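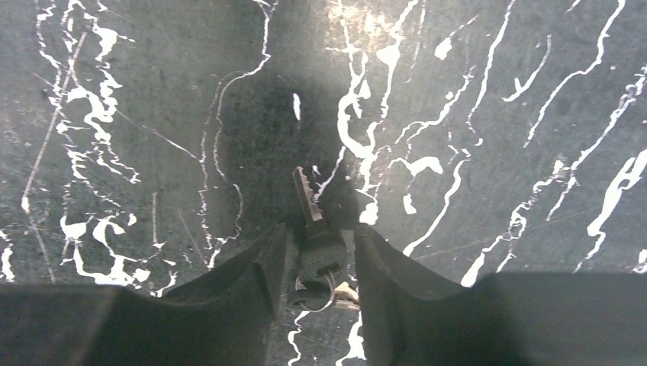

Fig. 1. Key with notched blade, black plastic head and thin silver ring, blade upwards.

Workshop Practice, Unit 8: Keys, Padlocks and Key Control
Handout to accompany the February session, Florkance Building, lower workshop

8.1 Scope

These notes cover the pin tumbler key and the small portable padlock. Fixed door locks and combination locks are dealt with in Unit 9. Students should have read the tolerances section of Unit 7 before the practical, as the terms "clearance" and "play" are used without further definition.

8.2 Parts of a key

Head (or bow). The part held between finger and thumb. It may be bare metal or covered in plastic, as in Fig. 1. A cover gives a wider grip and can be coloured or moulded with lettering for identification. Raised lettering in the same colour as the cover is hard to read in poor light and should not be relied on as the only mark.

Shoulder. The step between head and blade. On many keys it sets the depth of insertion. Some patterns have no shoulder and stop at the tip instead. Establish which type you have before measuring anything, or every cut position will be wrong by the same amount.

Blade. The part that enters the keyway. It carries the cuts and, on most patterns, one or more grooves along the flat. The grooves match the wards of the keyway and decide whether the key will enter at all.

Cuts. The notches along the edge. Each cut has a position (distance from the shoulder or tip) and a depth. The sequence of depths is the code of the key, commonly called the bitting.

Tip. Usually tapered, so that the pins are lifted gradually as the blade goes in.

8.3 Action of the cylinder

Each chamber in the cylinder holds a lower pin, an upper pin and a spring. With no key present the upper pins cross the boundary between plug and housing — the shear line — and the plug cannot turn. The correct key brings the junction of every pair of pins to the shear line at the same moment. One cut at the wrong depth is enough to hold the plug.

Wear affects both parts. A worn key has rounded peaks and sits slightly low. A copy taken from a worn key repeats the wear and adds the error of the cutting machine. Copies should be taken from the original or cut from the code.

8.4 Parts of a padlock

Shackle. The U-shaped bar. Its three working dimensions are diameter, inside width and vertical clearance. Measure clearance with the shackle closed, from the top of the body to the inside of the curve.

Body. Houses the cylinder and the latch. Bodies may be solid, laminated or fitted with an outer cover. An outer cover protects the finish of whatever the lock hangs against and says little about the strength of the material beneath it.

Collars. Fitted on some patterns where the legs enter the body.

Keyway. On most portable padlocks it is in the base, so that rain does not run directly into it.

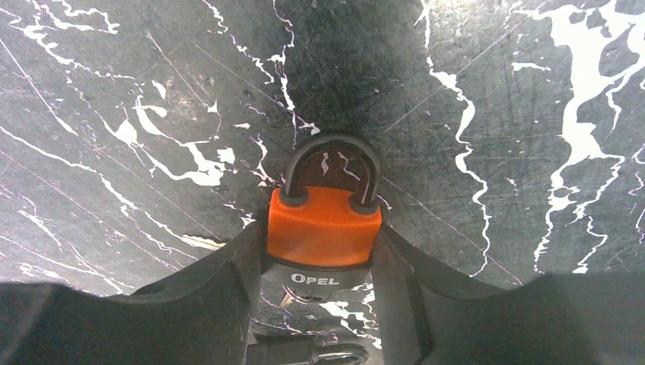

Fig. 2. Padlock with orange body, rubber-coated shackle and black lower band marked OPEL. Key in the keyway at the base.

Note in Fig. 2 that both legs of the shackle enter the body. This alone does not show that the latch has engaged. Pull the shackle firmly before recording a lock as closed.

A coated shackle must be measured twice if the coating can be moved: once over the coating, for fit, and once on bare metal, for strength. If it cannot be moved, write "over coating" beside the figure.

8.5 Practical

Work in pairs. Each pair draws one padlock and its key from the Plestora cabinet and signs the issue sheet. Allow 12 minutes for the measurements.

1. Record the colour of the body and any maker's name. Copy the lettering exactly, capitals included.
2. Measure inside width and vertical clearance of the shackle.
3. Sketch the key at twice full size, cuts uppermost. Mark the shoulder, if present.
4. Number the cuts from the head towards the tip.
5. Insert the key, turn it and note any stiffness. Do not force it.
6. Close the lock, pull test, remove the key if the pattern allows.

Some padlocks retain the key while open and release it only when locked. Enter "key retained" or "key free" in column 2 of the sheet.

8.6 Lubrication

Use a dry lubricant sparingly in the keyway. Thick oil collects dust and slows the pins. Wipe the blade after the first insertion and repeat until it comes out clean.

8.7 Key control

A key register holds the register number, lock location, number of copies and present holder. The number on the tag must not be the address or room. The Cisternas store uses plain numbered tags, with locations kept in a separate book.

Rings should be closed fully after a key is added. A ring with a permanent gap is to be replaced.

8.8 Reading

Windero course pack, chapter 8, omitting the section on master keying. Bring the completed measurement sheet to the next session — it is needed for the tolerance exercise.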